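評価ノート｜双腕セル　　読了目安：6分
カテゴリー：自動化 / 導入検討 / 作業ノート

11月7日（木）　Skekbridge 双腕キット、貸出評価のつづき

記入：バイダー。午後から Amerley 合流。Barış は電話のみ。

朝イチ、電源投入から原点復帰まで問題なし。前回エラーで止まった左手首、今日は一度も出ず。何もいじってない。気持ち悪いのでログだけ退避、共有の「Weritz_貸出」の下。

今日やること
・小物金属部品の移し替え、仕切り箱とトレイのあいだ
・Caller（付属の手順ソフト）の教示のしやすさ
・見積の中身の確認、Tsoukalas に電話

■ Caller の感想
手順を「呼び出し」の単位で積んでいく方式。最初の30分は何がどこにあるか分からず。慣れると速い。左腕で作った動作を右腕に反転コピーできるのは助かる。ただし反転後に手先の角度がずれることがあり、毎回見直し必要。マニュアルにはそこの記載なし。目次にはあるのに該当ページに飛ぶと別の話。版が合ってないのでは。Abena に聞く。

・一時停止からの再開：良い。姿勢を保ったまま続きから行ける。
・取り消し：1段しか戻れない。きつい。
・動作名に日本語を入れると一覧では見えるが検索に掛からない。当面ローマ字で。
・速度の上限は画面の右上、小さすぎる。Amerley も見落とした。
・保存は手動。午前に一回消した（自分が悪い）。昼までの教示やり直し。

■ つかみ
標準の黒い指先で。先が細いので隣の部品に当たりにくい。逆に、丸いものは真ん中を外すと逃げる。円筒部品は立ってる状態なら上から素直に取れる。倒れてるやつは横から入れたいが、トレイの縁が邪魔で角度が足りない。指を長くするか、トレイを浅いのに変えるか。後者のほうが安い。

力の設定は2で落ち着いた。1だと持ち上げで滑る。3は指の根元が鳴る。鳴ってよいのか要確認。

Amerley の意見：指先にゴムを巻けば1でもいけるはず。ただ油の付いた部品だとゴムが先にだめになる。現場の部品は油付きなので、そこは洗浄後の工程に限定して考えるべき。賛成。範囲を最初から絞ったほうが話が早い。

■ 両手の干渉
箱とトレイを近づけすぎると両手が同じ場所を取り合う。Caller には「譲り合い」の設定があって、どちらを優先するか決められる。右優先にしたら左が待ちすぎる。左優先だと今度は右が中途半端な高さで止まる。譲り合い区域の大きさを手で調節、だいぶまし。初期値は広すぎ。買うとしたら初期設定のところに作業費を見ておくこと。

カバーシートの上だと光の反射が強い。カメラの認識に効いてるかは未検証。艶消しの敷物を一枚手配（Amerley）。
背面は無地のままで良し。

■ サイクル
今日の回数は294で打ち切り。落下と空振りの内訳はログから拾う、今ここには書かない。体感では後半のほうが安定してた、が体感なので当てにしないこと。前に9月の別機種評価で体感と記録が逆だったのを忘れてはいけない。

人がやる場合との比較は、Etornam が来週、現場で時間を測ってくれる。条件をそろえるため、同じ仕切り箱と同じ部品を使ってもらう。予備の箱は棚の下段。

■ 午後の段取り
左右の手先をトレイの左寄りで向き合わせて、受け渡し寸前の位置で姿勢確認。ここの高さが一番シビア。少し下げすぎると指がトレイの底の穴に引っ掛かる恐れ。下限を Caller 側で固定した。解除するには確認画面が出るようにしてある、うっかり外さないこと。

ケーブルの取り回しは要改善。腕に沿わせる留め具が付属品リストに載ってるのに箱に入ってない。不足品として連絡済み。前に垂れる側はとくに、トレイの縁に掛からないか動作前に目視。
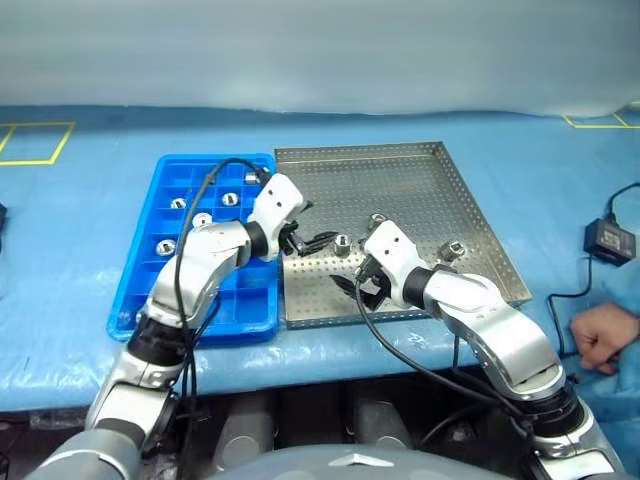
向き合わせ位置の確認。左：青い仕切り箱、右：穴あき金属トレイ。

トレイの滑り。下に何も敷かないと、縁に指が触れたときに動くかもしれん。薄い滑り止めシートを試す、明日でよい。固定治具を作るのは買うと決まってから。

黄色テープの枠は配置決めの目印なので剥がさないこと。掃除のときも。

■ 見積・契約まわり（Tsoukalas との電話メモ）
・貸出料は月払い。購入に切り替えた場合、払った分を差し引くかどうかは「検討します」。書面でもらう。
・Caller のライセンスは台数ではなく席数。2席で足りるはず。
・指先は消耗品扱い。交換目安は4,000回以上と言われた。どの力設定での数字かは即答なし。ここ大事。力2で連続の場合を聞き直し。
・訪問教育は初回のみ込み。二回目以降は別料金、金額は後日。
・故障時の代替機は「在庫次第」。これでは稟議が通らないと Barış。同感。
・日本語の画面は次の版で対応とのこと。時期は言わず。あてにしない。

Barış の要望は、現場の担当だけで部品を一種類追加できるか試してほしい、というもの。教示の得意な人間がやっても意味がないので、Abena にお願いする。Caller を触ったことがないのがちょうど良い。手伝いは禁止、詰まった箇所だけ横で記録。

■ 現時点の印象（途中）
良い：動きがおとなしい、再開が楽、反転コピー。
悪い：マニュアル、取り消し、付属品の不足、代替機の条件。
保留：指先の寿命、反射の影響、倒れた部品。

他社品と比べるとソフトの癖は強め。ただ一度作った手順は壊れにくそうではある。再起動を挟んでも位置ずれは目で見て分からない程度。ちゃんと測ってないので、ダイヤルゲージを借りてくる。

■ 次回まで
・ログ退避と集計（自分）
・艶消しの敷物（Amerley）
・不足の留め具、催促（自分）
・力設定と指先寿命、聞き直し（Barış から Tsoukalas へ）
・部品追加テスト、Abena の空き時間かくにん
・現場の時間計測（Etornam）
・マニュアルの版の確認、正しい版が来たら古いほうは捨てる

追記：帰りぎわに Caller の更新通知が出た。当てない。評価の途中で版が変わると前の記録と比べられなくなるるので、全員「あとで」を押すこと。

タグ：双腕 / 小物部品 / 貸出評価 / Caller

当サイトでは利便性向上のため Cookie を使用しています。閲覧を続けることで Cookie の使用に同意したものとみなします。［同意する］［設定を変更］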